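Parliament to examine agreement with Pliso before ratification vote

11 June 2020
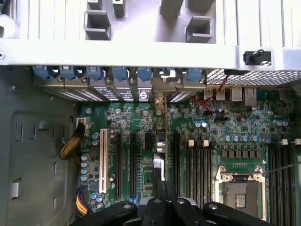

The Standing Committee on Treaties has been asked to examine the security and trade agreement signed with the Republic of Pliso, after the House of Assembly agreed on Thursday to postpone the ratification vote until November. The motion to refer was carried without a division. It had been expected that the agreement would be put to a vote before the winter recess.

The agreement was signed at Dendivside at the close of the ministerial round and was tabled in both chambers the following week. It provides for the mutual recognition of export licences, a shared register of controlled goods, and regular consultation between the defence departments of the two countries. An annexe sets out the conditions under which Plisoan naval vessels may be resupplied at the port of Joubert.

The annexe has attracted most of the criticism. Members from the coastal electorates told the House that residents of Joubert had not been consulted on the resupply provisions, and that the port authority had received the final text on the same day as the public. The Government's position is that the annexe creates no permanent presence and that each visit would remain subject to approval under existing legislation. Opposition members replied that the approval power could be delegated under Article 2 and asked that the delegation be removed or made disallowable by either chamber.

Under the terms of reference, the committee will report on whether the agreement is consistent with the country's existing treaty obligations, on its likely cost to the Commonwealth budget, and on the adequacy of the safeguards that apply to information exchanged with Pliso. It may also recommend that reservations be lodged at the time of ratification. The committee has no power to amend the text, and any change of substance would have to be negotiated with the Plisoan side.

The Department of External Affairs provided the House with a statement ahead of the debate. According to the statement, the agreement runs to 173 articles and replaces a series of older instruments, the earliest of them a convention on harbour dues concluded in 1829. Several of those instruments have not been applied for many years but were never formally terminated. The department considers that consolidation will give exporters a clearer set of rules and will remove a number of conflicting obligations on customs officers.

The statement also deals with the register of controlled goods. Each government would list the items for which a licence is required, and neither could remove an item without giving the other 40 days' notice. Additions would take effect at once. Industry bodies have supported the register in principle but have asked for transitional arrangements covering contracts already signed. The department has undertaken to publish draft guidance while the inquiry is under way.

Concerns about the register were also raised in the Senate, where crossbench members questioned whether goods licensed for sale to Pliso could be re-exported to third countries. The agreement requires the consent of the original licensing authority, but it sets no penalty for a breach and leaves disputes to a joint commission. The commission would meet alternately at Dendivside and in the capital, and its proceedings would be confidential unless both parties agreed otherwise. A crossbench amendment calling for an annual public report was withdrawn after the Government agreed that the committee could consider the matter.

In Pliso, the agreement has already been approved by the lower house. The upper house is to consider it later in the year, and the Plisoan foreign ministry has indicated that it does not regard the referral as an obstacle. The agreement enters into force on the first day of the month after both parties have exchanged instruments of ratification. Until then, the existing arrangements continue to apply, including the temporary licensing scheme for maritime equipment.

The State Government has asked to be heard on the port annexe. In a letter tabled during the debate, it noted that the road between Joubert and the rail terminal at Dundum is maintained from state funds and that no provision had been made for additional heavy traffic. It has requested that any upgrade be met by the Commonwealth. The Government has not yet responded to the request, and the question of cost falls within the terms of reference.

Written submissions are invited from members of the public, local councils, businesses and other organisations. Submissions should address the terms of reference and may be lodged through the committee secretariat by post or electronic mail. Persons who wish their submission to be treated as confidential should state this clearly on the first page. Public hearings are planned for Joubert and Dundum, subject to public health restrictions on gatherings, and evidence may be taken by telephone or video link where travel is not possible.

The text of the agreement, the annexe and the departmental statement are available from the Table Office. A hearing program will be published once the committee has held its first meeting.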